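FOR IMMEDIATE RELEASE
13 December 2022

Devthorpe Technical College Opens Second Round of Student Household Robotics Project

Student teams will teach robot arms to clear, sort and rack everyday kitchen items; public showing set for May

DEVTHORPE – Devthorpe Technical College today announced the second round of its Household Robotics Project, a year-long course in which students program a robot arm to carry out ordinary kitchen work. The course is offered jointly by the Department of Engineering and the Department of Computing and is open to second-year students in both.

The project asks each team to solve a single task from start to finish. In the current round, the task is called Crate to Rack. A storage crate is filled with a mixture of tableware, cloths and other household items and is set beside a dish rack on a table. The robot must find the dishes in the crate, pick them up one at a time and stand them in the rack. Items that do not belong in a dish rack must be left where they are.

Nine teams have been admitted to the round. They were chosen from written proposals submitted at the start of the academic year, and each includes students from both departments. Teams share the college's robotics laboratory and book time at the arm in advance.

"A plate is a difficult object for a robot," said Sarmīte Raudsepp, director of the project and senior lecturer in automation. "It is thin, it is smooth, and it may be lying under a towel. Our students learn very quickly that a program which works on an empty table may not work at all once the table looks like somebody's kitchen. We would like them to learn that in their second year, while there is still time to do something about it."

Course Structure

The course is divided into two parts. During the first, students learn to move the arm safely by hand and by program, to calibrate the cameras and to record practice runs. Each run is stored with a short written note stating what was placed in the crate, how the items were arranged and whether the attempt was completed. The project archive now holds 3270 such runs, including those recorded by last year's students, and all teams may draw on them.

During the second part, teams use the recorded runs to train and test their own control programs. Teams are free to choose their method, but every program must be able to start from an arrangement of items that the team has not seen before. Arrangements used for grading are prepared by laboratory staff and are kept from the students until the day of the test.

Changes From the First Round

The first round, held last year, used a bare tray holding only plates and cups. Following a review of the results, the college has made the task harder in several respects. Soft items such as kitchen towels are now placed in the crate with the dishes, and printed matter may be included as well. Dishes may be covered in part, may lean against the wall of the crate or may lie flat on the bottom.

The scoring rules have also been revised. Teams previously earned points for speed. Under the new rules, a dish that is dropped or set down outside the rack costs more than any time that could be gained by moving quickly. A run may be stopped by the team at any point without penalty, provided that the arm is brought to a safe position first. Full scoring rules are printed in the course handbook and are available from the department office on request.

Support for the Project

The current round is supported by Ziser, which has provided a grant of $3000 for replacement gripper parts, cables and household items. Engineers from Sakalauskas, a maker of packaging machinery, will visit the laboratory in the spring term to review the teams' safety plans and to comment on their program code. Students retain the rights to the work they produce during the course.

"The company's interest is in people who can look at a failed attempt and explain it," Raudsepp said. "For that reason, a large share of the grade rests on the written report. A team whose robot racks only a few dishes, and which can show clearly why the others were missed, may do very well in this course."

Public Showing

The teams will present their work at a public showing in May at Garkilberg Hall on the college's main campus. Each team will give a short talk, followed by a demonstration of its program. Visitors will be invited to speak with the students after the demonstrations, and copies of the team reports will be on display in the lobby. Last year's showing was attended by 149 guests, including students from area high schools.

Admission will be free of charge. Schools that wish to bring a group are asked to contact the college in advance so that seating can be arranged. The date and program will be posted on the college website early in the spring term.

Applications for the third round will be accepted from first-year students following the showing. Applicants must have completed the introductory programming course or its equivalent. No earlier experience with robots is required.

About the Household Robotics Project

The Household Robotics Project is a credit-bearing course of Devthorpe Technical College. It gives students practical training in robot programming, data recording, safety planning and technical writing through work on one shared task each year.

Media Contact

Sarmīte Raudsepp, Director
Household Robotics Project
Devthorpe Technical College

Interviews and laboratory visits may be arranged through the department office during term.
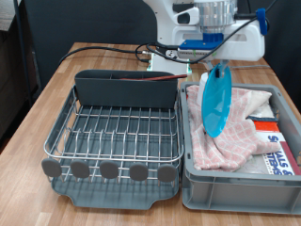 Crate to Rack: the robot arm holds a turquoise plate over the storage crate, beside the dish rack.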